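Teleop vs. hand guiding for cup stacking demos, which one do you use?
Forum: Learning from Demonstration > Data and Setup

skinner_box_2
Posted Dec 17, 2019

I'm putting together demos for a simple tabletop job. One arm, a few plastic cups in different colors, pick up one and set it inside another. I have a real arm on the bench and the same task built in simulation. In sim I drive the arm with a handheld controller. On the bench I can either use the same controller or put the arm in free mode and push it through the motion by hand.

The hand-guided demos feel better to me while I'm making them. I get the cup where I want it on the first try most of the time. With the controller I overshoot, back up, and correct. But the policy I train on the hand-guided set does worse. I expected the reverse.

Is this a known thing, or did I set something up wrong?

marlow_t
Quoting skinner_box_2: "the policy I train on the hand-guided set does worse"

Are you recording camera images during the hand-guided demos? If so, your hands and arms are in every picture. Then you run the policy and there's no person in view. That alone can do it.

skinner_box_2
Yes, camera on the whole time. My forearm is in most of them. I figured the network would ignore it.

marlow_t
It won't. Play back the recorded joint positions on the arm with no one touching it and record the camera on the second pass. Put the cups back in the same starting spots first. It doubles your time on the bench but the images will match what the policy sees later.

Ottoline
I don't agree that hand guiding is the problem, or that it's second best. We taught a whole packing cell by hand at my last job and it ran for years. No cameras, fixed positions, a tray that always came in the same place. If the cups start in known spots you don't need learning at all. Teach four or five points and you're done by lunch.

skinner_box_2
The cups don't start in known spots. They get scattered over one side of the table before each run.

Ottoline
OK, then you need the camera. I still think people reach for the controller too fast. You can feel contact through the arm when you guide it, and with a controller you're guessing.

purif_aranda
I run data collection for a small group and we've gone back and forth on this. Some things that made a difference for us, all with controller demos in sim first:

Keep the corrections. If you overshoot and come back, leave it in. We trained once on a cleaned set with only the smooth runs and the arm had no idea what to do when it was off by a little. It drifted past the cup and kept going.

Throw out the long pauses. People stop to think with the gripper hanging over the table, and the policy learns to stop there too. We cut anything where the arm holds still outside of the grasp itself.

Agree on one way to grab. I had two operators and one always came in from the side and the other from the top. Mixed together, the policy split the difference and closed on air. Now everybody puts one finger on each side of the cup, wrist tilted, and squeezes before lifting. 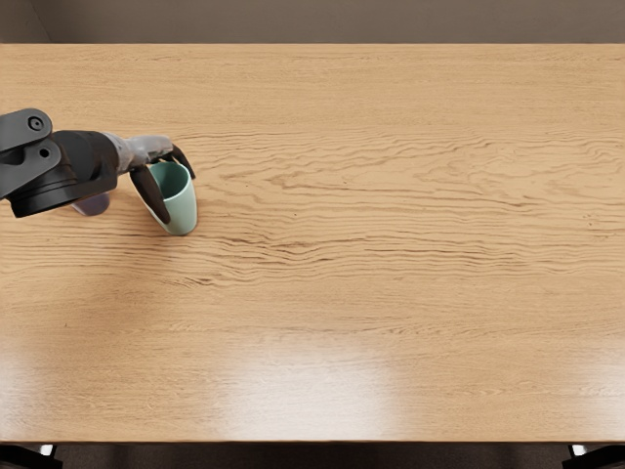 Watch the cups that end up under the forearm. When you go for a far cup, the arm can pass low over a nearer one and clip it on the way back. In sim it's easy to miss if you're only looking at the gripper. We have operators raise the elbow before they move sideways, and we count a demo as failed if any other cup gets knocked.

Purificación Aranda

skinner_box_2
The mixed grasp thing might be me. I come in from the side when I guide by hand and more from above with the controller. I never noticed until I read this.

How many demos did you need?

purif_aranda
We have 662 in the set we use now, after cuts. Started from 1,000. The next batch will be on the real arm in January and I expect to need fewer, but I don't know yet.

nustano_fan
That seems like a lot for cups. I got a decent pick with far less on the Nustano controller, but it was only the pick and only one cup.

Ottoline
662 demos to put one cup in another. I rest my case.

purif_aranda
Quoting Ottoline: "I rest my case"

Different job. Ours has to work with the cups anywhere in reach and in any color order. If your tray moved two inches your cell stopped, right?

Ottoline
It did stop. Then somebody moved the tray back.

marlow_t
Both of you are right for what you were doing. Back to the original question, I'd make one more check. Look at the speed of your hand-guided motions next to the controller ones. When I push an arm around I go a lot faster than the arm is allowed to go on its own. The playback gets clipped at the speed limit and the gripper closes before the arm has arrived. My timing was off for weeks before I plotted it.

skinner_box_2
Plotted it. The hand-guided runs are well over the limit in the reach phase. The gripper command comes early in nearly all of them when I play them back.

So that's three problems: my arm in the images, two kinds of grasp, and the speed.

purif_aranda
Fix the speed first. It's the cheapest. You can slow the recording down in time and send the gripper command with it. Then do the second pass with the camera that marlow_t described.

braseletti_user
One more vote for the controller, for a boring reason. Hand guiding wears you out. I did a long stretch of it on an old arm with stiff joints and by the end my demos were sloppy. With a controller you can sit down.

Also check whether your arm's free mode adds its own drift. Mine sagged a little at the wrist when I let go, and the recorded end position was lower than where I had left it.

nustano_fan
Mine sags too. Setting the right payload for the gripper fixed most of it.

skinner_box_2
Payload was at zero. I've set it now and the wrist stays put.

Plan is to redo the real arm set with the controller only, side grasp every time, and keep the old hand-guided runs in a separate folder. I'll slow those down and play them back with the camera if I have time. If I still have a gap between the two sets I'll post the plots.

Ottoline
Post them either way. I'd like to see the hand-guided ones after you fix the timing. I still think they'll come out ahead.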